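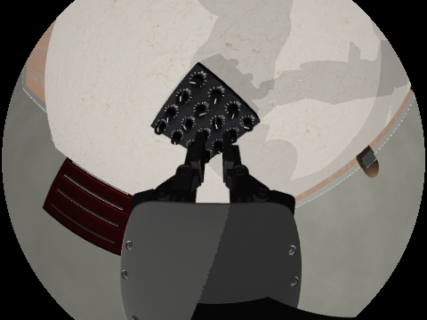

Cream tabletop with a copper-orange rim.

About Honley

Most jewelry company "about" pages start with a grandfather at a bench and a lifelong passion for beauty. We have read a lot of them and believe very few. Honley is a small shop that repairs, resizes and appraises rings, and makes a limited number of plain ones to order. It was started by Fathima Khondokar after ten years spent behind the counters of other people's stores, where she grew tired of reading out sales cards she didn't trust.

The name comes from the street the first workshop was on. There is no story in it.

What we do

Repair is the larger part of the work. Worn prongs, thin shanks, cracked solder joints, clasps that open by themselves. We also take in rings that were sized badly somewhere else, and those often need more time than the customer was told to expect. If we think a repair costs more than the piece is worth to you, we'll say so before we pick up a torch, and then you can decide. Plenty of people go ahead anyway, which is fine. It's your mother's ring and you know what it means to you.

The made-to-order side is two lines. Tarus is a set of plain bands in gold or platinum, flat or domed, with nothing on them. Hinds is a solitaire setting with a low head, meant for people who use their hands at work. We are asked fairly often for a halo version of Hinds. We have made a few samples and keep not liking them.

What we think about claims

A good deal of what gets printed about rings is hard to check. "Stronger," compared with what? "Lifetime guarantee" — whose lifetime, and does it cover the stone or only the metal around it? "Retail value" on a tag next to a much lower price usually means a number somebody picked. We don't print a retail value because we are the retailer, and the value is what we charge.

We are also doubtful about the idea that a ring is an investment. Some hold their price. Most lose a fair amount of it the minute they leave the store, ours included, and anyone who buys from us hears this at the counter. An insurance appraisal is a replacement figure. It tells you what it might cost to get something like it again, and you should not expect a buyer to hand you that sum.

As for "ethically sourced," we'd like to use the phrase and mostly don't. We can tell you who sold us a stone and what paperwork came with it. For older stones there may be no paperwork at all. When a customer brings in a family diamond to reset, we know where it came from as far back as the family does, and no further.

How we keep records

Every job gets a paper envelope and an entry in Planik, the bench log Fathima set up when the shop opened. It holds 1,722 jobs now, including the ones that came back. The ones that came back are marked, with what we did wrong if we did something wrong. You can ask to see the entry for your own piece. It will have the weight going in, the weight coming out and any stone that was loose when we received it. We started weighing everything after an argument about a missing side stone that neither party could settle, and we still think about that one.

Prices and deposits

Custom work starts with a $400 deposit, which goes toward the final price. If you walk away before the wax is approved you get it back. After that you don't, since the work has been done. Small repairs are paid for at pickup. We don't run holiday sales. The shop closes for part of June so the bench can be cleaned out properly and everyone can stop smelling of polishing compound.

We don't offer financing. We looked into it, and the terms we were shown were ones we wouldn't have signed ourselves.

Visiting

The counter opens at 10 in the morning. Come early if you want to talk about a custom piece, as afternoons fill up with pickups. Bring the ring, any old appraisal you have, and the box if you still have it, though the box matters less than people think. Please don't clean the piece first. Dirt sometimes holds a loose stone in place, and we would rather find it at the bench than have you look for it in the sink.

If you want a second opinion on something we've quoted, get one. We can give you a written copy of the quote to take with you.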